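# Getting dye bleed out of a load of laundry

So the load came out of the washer and half of it is a color you never bought. Before anything else, keep it all away from the dryer! Heat is what makes stray dye really hard to shift, and once a shirt has been through a hot cycle your odds drop a lot.

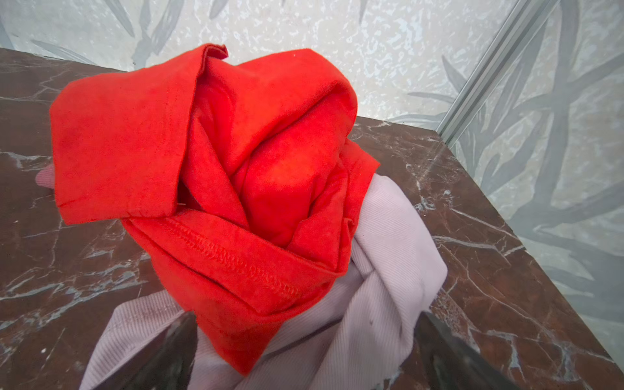
**Mélanie Campbell**

I've had to do this more often than I'd like to admit (two kids, one small apartment in Jisville, and a bad habit of washing everything together), and the method below has saved me most times.

## What you need

- A bucket or a deep sink
- Oxygen bleach powder, the color-safe kind and not chlorine
- Regular detergent
- An old white washcloth for testing

## Steps

1. Pull out whatever caused the trouble and wash it alone. Reds are the usual suspects, but I once had a navy pillowcase ruin a whole weekend.
2. Check the care tags. Silk, wool and leather trim can't go in oxygen bleach, so set those aside.
3. Dab a little of the mixed solution on an inside seam, wait a few minutes, and press with the white washcloth. If the garment's own color comes off on it, stop there.
4. Dissolve the powder in warm water, using the amount on the tub, then top up with cool water until the clothes are covered.
5. Soak for 4 hours. Overnight is fine for plain white cotton — I wouldn't do it with pastels.
6. Rinse, look at everything by a window, and soak again in a fresh batch if you still see a tint. 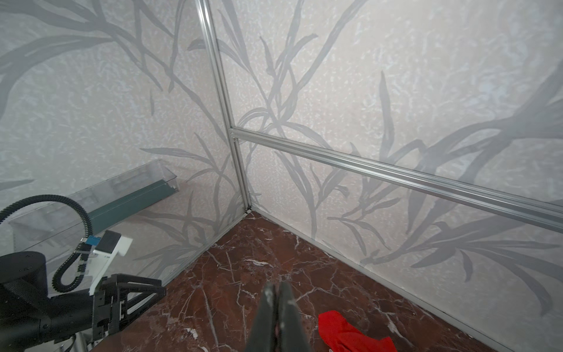
The second soak usually gets what the first one left, so don't give up on a shirt too early. My friend Jocelyn Grewal swears by a third, and she did rescue a tablecloth that way last December, but I get bored after 2.

When you're happy with it, wash on cool with your normal detergent and hang it up to dry. Air drying matters here, since a faint tint is hard to see on damp cloth and you may want another go at it.

## Next time

Wash new bright things by themselves for the first few loads, in cold water. Turn them inside out too. Color catcher sheets help a bit, though I wouldn't trust one with a brand new red towel!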